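The Summer I Stopped Eating at the Table

I grew up in a house where dinner happened at six, on a tablecloth, with the TV off. So when I moved into a 607-square-foot apartment in Ostport, the first thing I bought (before a bed, before curtains!) was a dining table. I was so proud of it. I ate there for maybe a week.

After that I ate standing up, like everybody else I know. Toast over the sink, noodles out of the pot, cold chicken at 11 p.m. with the fridge door open for light. I felt guilty about it for years, and then this spring I started asking people where they eat, and oh boy. A couple on my floor hasn't sat down to breakfast since they got married. The woman who cuts my hair eats lunch on her back steps all year, even in March, with a coat on.

I got so curious that I drove up to Vullell to visit Gilani, a lunch place with 17 stools and no tables at all. You order the lentils, you get the lentils, and your elbow is in your neighbor's bread. I talked to three strangers in half an hour, and one of them gave me half a peach. When did that last happen to you at a table for two?

A kitchen counter does the same job at home.

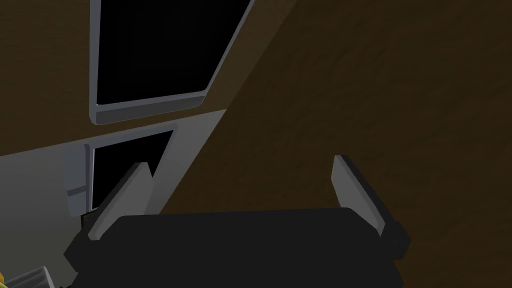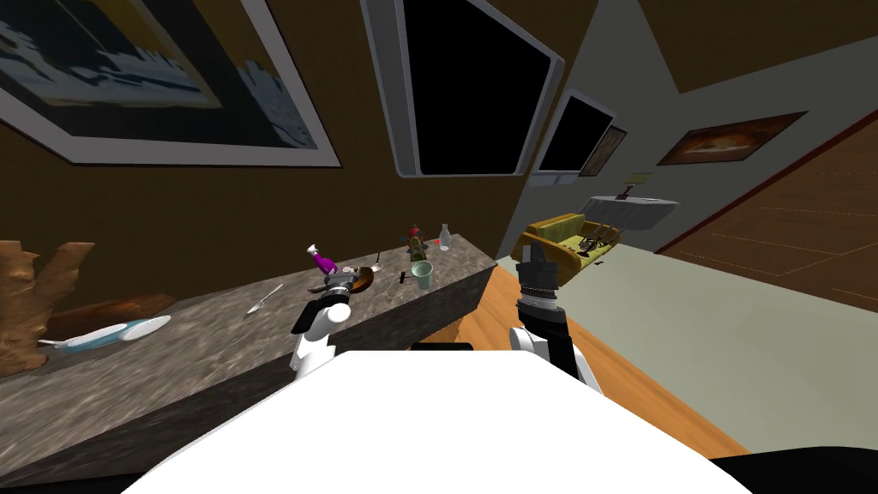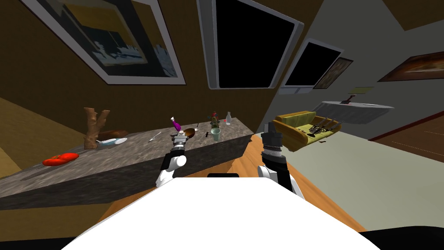
My sister disagrees with all of this, and told me so over the phone for most of an evening. Her feeling is that kids need a chair with their name on it, more or less, and that if you let a family graze, you'll find out what's going on in their lives from the school. She said I only like eating standing up because I live alone and never have to pass anything. Ouch. She also said Mom would be horrified, and she's right about that one.

So I tried it her way for a month. I cleared the mail off the table, bought a $100 set of plates from Karkis that I did not need, and sat down every night at six. The first week was awful, just me and the chewing. Then I started inviting people, and we'd eat in the kitchen anyway, picking at the salad while the rice finished, and carry our plates over to the table when our feet got tired.

That's still how it goes most nights. The mail is creeping back.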